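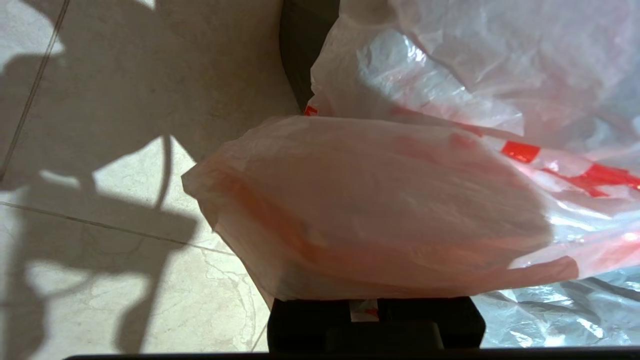 Figure 4-1. Wrist camera view before segmentation: plastic bags on a tiled floor in strong light, with the shadow of the arm.

4. Setting up the perception module for floor picking

This chapter explains how to prepare the Skander perception module when the objects lie directly on the floor and the light is not controlled. If your robot picks from a bin or from a table with fixed lamps, the values from chapter 3 are enough and you can go to chapter 5.

Before you start, please check that the hand-eye calibration of chapter 2 is finished and saved. The arm must be in manual mode during all steps until 4.4.

4.1 Load the profile

1. Open the Bovlow panel and choose Profiles, then Floor.
2. Select floor_bright if sunlight reaches the work area. Select floor_even for all other cases.
3. Press Load. The status line must show "profile active". If it shows "profile pending", the camera driver is still running with the old settings. Stop the driver, start it again, and repeat step 3.

Note: Loading a profile erases the exposure values you entered by hand. Write them down first if you want to keep them.

4.2 Mask the gripper

The edge of the gripper is always inside the view of the wrist camera. In Figure 4-1 it is the thin dark band along the bottom. This band has to be removed, or the planner will treat it as an obstacle that moves together with the robot and will refuse every path.

1. Move the arm to the look pose.
2. In the Mask tab, press Capture.
3. Drag the lower line upward until the gripper edge is completely under it. Leave a small margin, as the edge is slightly out of focus.
4. Open and close the fingers one time each and look if any part comes above the line.
5. Press Save mask.

Caution: Do not reuse a mask from another gripper, even of the same model. A difference of a few pixels is enough to bring back the false obstacle.

4.3 Shadow rejection

The shadow of the arm falls on the same floor that the camera is looking at. It has a sharp outline, and with the factory settings the segmenter can return it as one or more flat objects. The grout lines between tiles can have the same effect, but weaker.

1. Turn on Use model shadow. The module calculates where the shadow should be from the joint positions and the light direction.
2. Set the light direction with the dial. Turn it slowly until the blue outline covers the real shadow on the floor.
3. Set Min height to 23 mm. Regions lower than this value are counted as floor.
4. Set Edge merge to 54. Smaller values keep the grout lines as separate regions.
5. Press Test. The tile area should become one single color.

Note: Thin items, for example an envelope or an empty bag, will also disappear at this height. If you need to pick them, lower Min height and accept more false regions.

Note: The sun moves. With floor_bright, repeat step 2 when the outline and the shadow do not agree any more. Automatic tracking is planned for the next release.

4.4 Translucent packaging

Plastic bags are the most difficult material for this module. The surface gives bright highlights, and the depth sensor may see through it and measure the content instead. A printed pattern is also a problem: the red blocks on the large white bag in Figure 4-1 can be cut out as separate objects.

1. Set Material hint to film.
2. Set Color weight to Low, so that printing has less influence on the borders.
3. Set Highlight limit to 141.
4. Turn on Join touching regions only if your bags are usually alone. When one package leans on another, this option will make one object from two.
5. Press Test and compare the regions with the camera image. Each package should have one region. Loose ends and folded flaps should belong to the package they come from.
6. If a region is missing, reduce Highlight limit in small steps and test again.

Caution: Do not allow a grasp point on a loose flap. In the Fomer planner, set Grasp margin to Wide before you go to automatic mode. The film can tear or slide out of the fingers and the content will fall.

4.5 Check the result

1. Keep the speed override low and place your hand near the stop button.
2. Press Plan only. The planned path is drawn but the arm does not move.
3. Check that the approach comes from above and that the fingers will not touch the floor.
4. Repeat for 100 captures with different arrangements and export the log.
5. Read the column "rejected". If most of the entries say "no depth", go back to 4.4. If they say "collision self", go back to 4.2.

Known problem: In versions before April the log counts a repeated capture two times. Update the Rawashdeh log viewer to correct this.

Chapter text and settings: Sawsan Haddad
Last revision: June 9, 2019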